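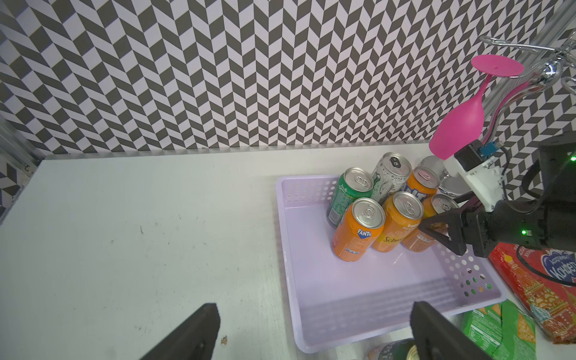 1/5 Robot bartender update: the Doler cell dented a can last night. The arm sat right over the Fanta with its status light green, and the log said zero faults. Grr.

2/5 What went wrong – the grip force limit went back to factory default after a restart. I'd set it low for full cans. The arm came back up and squeezed like it was holding a brick.

3/5 Sticky soda all over my sleeve, and I hit the e-stop maybe 4 seconds later than I should have. My hand was on the wrong side of the table!

4/5 So now the Keskin script reads the limit back before any move and quits if it's off. I also moved the e-stop to my left – should've done that ages ago.

5/5 Next up is 500 slow picks with nobody leaning in. Anyone else seen settings vanish like this after a power cycle?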